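Reading time: 3 minutes

Salad vegetables in glass: storage and table dishes

This page collects notes on keeping and setting out cucumbers and tomatoes in plain glass dishes. It belongs to the Brusholm kitchen pages and follows the March entry on root vegetables. The same kitchen table was used throughout. Entries are short and deal with one point each. The notes were written up by Aivar Urbonaitė.

Choice of dish

Two shapes cover most of what is needed: a rectangular dish with rounded corners for anything long, and a round bowl for anything that rolls. Square dishes were tried and dropped. A cucumber laid corner to corner in a square dish leaves two triangles that hold nothing useful.

Clear glass was preferred to the stoneware from Winden. Stoneware keeps vegetables cooler on the table, but the contents can't be checked from the side, and a soft spot on the underside of a tomato goes unnoticed until it has marked its neighbour.

Washing and drying

Cucumbers are rinsed under cold running water and dried with a cloth. Ridged and bumpy varieties hold water between the bumps and need a second pass. Water left on the skin collects at the bottom of the dish, and the underside softens first.

Tomatoes are wiped, stalk end last. They aren't stacked more than 2 deep. In a shallow bowl a single layer is better — the lower fruit bruises at the point of contact, usually within a day in a warm room.

Temperature

Cucumbers suffer in a cold refrigerator. The Kilari plants, grown under cover, showed pitting after 3 days on the bottom shelf and none in the door. The Manolakis tomatoes were kept out of the refrigerator altogether until cut. Once cut, both go into a covered dish and are used by the next evening.

Placing on the table

Long vegetables go in lengthways, with the heavier end down first and the other end lowered after it. Dropping them in flat chips the rim sooner or later. The rectangular dish used here measures 29 cm on its long side, which takes a cucumber of ordinary length whole. Longer ones are trimmed at the stalk end. 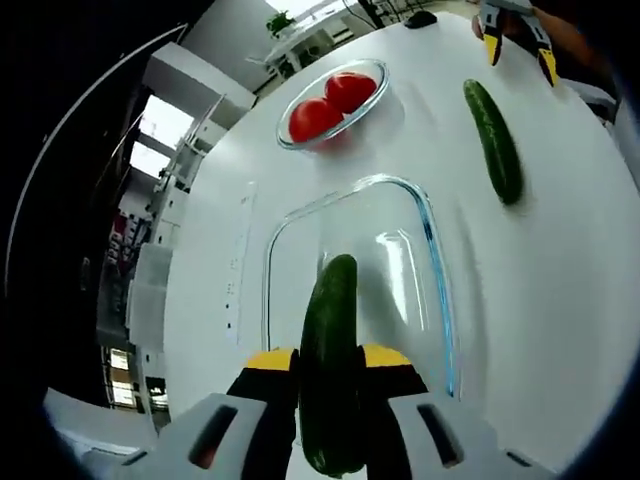

How long will a whole cucumber keep once it has been washed?
Up to 6 days if it was dried properly and kept in a cool larder. An unwashed one lasts slightly longer, so it makes sense to wash only what will be eaten that week.

The tomatoes have the round bowl to themselves. Ripe tomatoes give off ethylene, which yellows cucumbers and shortens their life, so the two are kept in separate dishes and, for anything beyond a few hours, in separate parts of the room.

Cleaning the glass

Hot water and washing-up liquid are enough. Cloudiness on the rim is usually limescale and comes off with diluted vinegar. Thick-rimmed bowls should be left to cool before rinsing — a sudden change of temperature can crack them at the rim.

The next entry covers radishes and spring onions, both of which are kept in water.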